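Shop notebook, Tadcombe workshop, bench 2
February, started 6:40 pm
Present: me, Stela Ghiță for the first hour

Goal for tonight: get the gripper to go into an open PC tower and pull a drive caddy. Same donor tower as last time, side off. The arm is still called Gerusia in the config files, the gripper is Canosa rev 3.

Changes since the last entry:
- Swapped the right finger link for the shorter one Benedicta Arthur cut. Old link is in the parts drawer with tape on it.
- Threadlocker on the pivot screws. They had backed off again.
- Grip current limit now 400 mA. It was 1,000 before, too much for anything plastic.
- Antwi (the control script) now logs finger position on every cycle, so the log files are bigger. Delete old ones.

First dry runs were outside the case, closing on a spare caddy clamped in the vise. Fine at 400. At lower settings the fingers stall before they seat and the script reports a grip that isn't there. Left it at 400.

Then moved the tower in. Approach is the hard part. The fingers have to come in over the drive bay cage and stay clear of the flat cable on the right and the power wires above it. I set the approach angle by hand, saved it as pose 56, and stepped toward the caddy a few millimeters at a time.
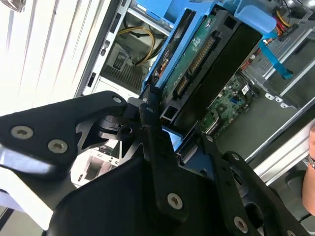
Gripper in the tower, blue caddy and drive ahead of it, connector side of the drive facing us.

Notes from the wrist camera view. The gripper housing takes up a lot of the lower part of the picture and hides part of the lower chassis, so I can't judge clearance there from the camera alone. Stela watched from the side and called it out. The white surfaces on the left blow out under the bench lamp while the inside of the case stays fairly dark. Auto exposure doesn't know what to do with that. Next time lock the exposure on the drive and move the lamp back.

Color threshold on the blue works well for finding the caddy. It also picks up the blue tab, good, and the light blue flat cable, not good. Need a size filter or a mask on the right side. Stela suggested just taping over the cable with something gray. Will try that first because it's quick.

Pull sequence, 89 cycles logged, split between the vise and the case. Haven't gone through the case ones yet. Two stops by hand, both mine, both when the right finger got close to the chassis edge. No damage that I can find.

Open items:
- Camera bracket could go up a bit. Check that the cable to the camera still reaches.
- Finger pads. Bare plate slides on smooth plastic. Benedicta has silicone sheet, ask her which thickness.
- Pose 56 is only good if the tower is against the rail stop. Mark the tabletop.
- Antwi should refuse to close if the approach pose hasn't been reached. Right now it will close anywhere.

Powered down 9:15 pm. Tower left on the bench with the side off - please don't put the panel back on, I'd have to redo the pose.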